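The brochure copy was due at noon, and Teresa Ó Briain had written one sentence. It said that Clevance Journeys took people to places they would remember. She deleted it and looked at the map again.

"How many trips this year?" she asked.

"Forty-nine," said Shengli Pan. "Same as last year, minus the river one, plus Rakilthorpe."

Rakilthorpe was the problem. It was a walking week on a cold coast, and 2 people had booked it since June. 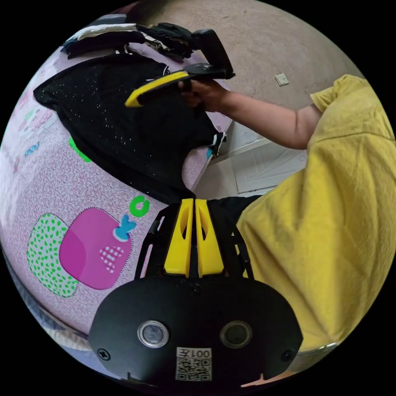

Fiachra Horgan had sold them the idea. He had grown up there and talked about it for an hour without sitting down - the ferry, the seals, the path above the harbor. Then he went home and left them a folder of notes in his daughter's handwriting.

Teresa opened the folder. Saoirse Horgan had been eleven when she walked the route, and she had written down what she ate. Day one, soup. Day two, soup, and a man named Ó Gríofa let her steer the boat. Day three, rain, 339 steps to the lighthouse, my socks are finished.
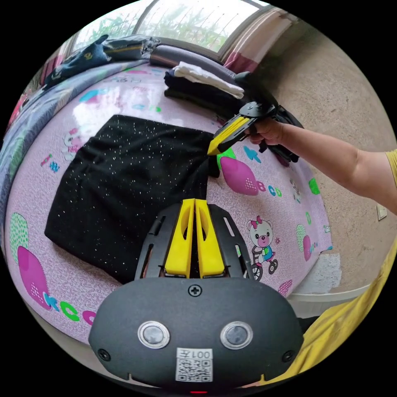 "Did you read these?" Teresa said.

"Darragh Costello did. He said we couldn't use them."

"Why not?"

"There's too much soup."

She typed the notes out anyway, all 8 days, and changed only the spelling. She put the price at the bottom and the ferry times under that. It took her twenty minutes.

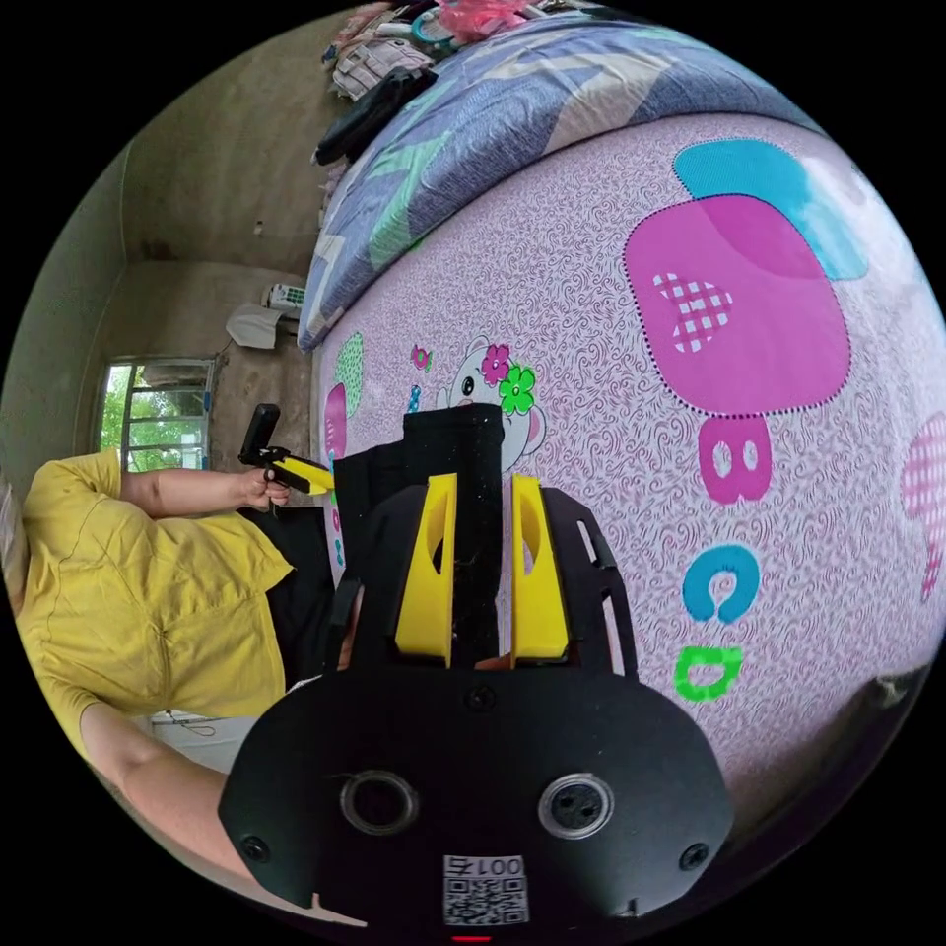

Shengli read it standing up. He read the part about the socks twice.

"Darragh won't like it," he said.

"No."

He sent it to the printer and asked her whether the ferry took dogs. Teresa said she would call and find out.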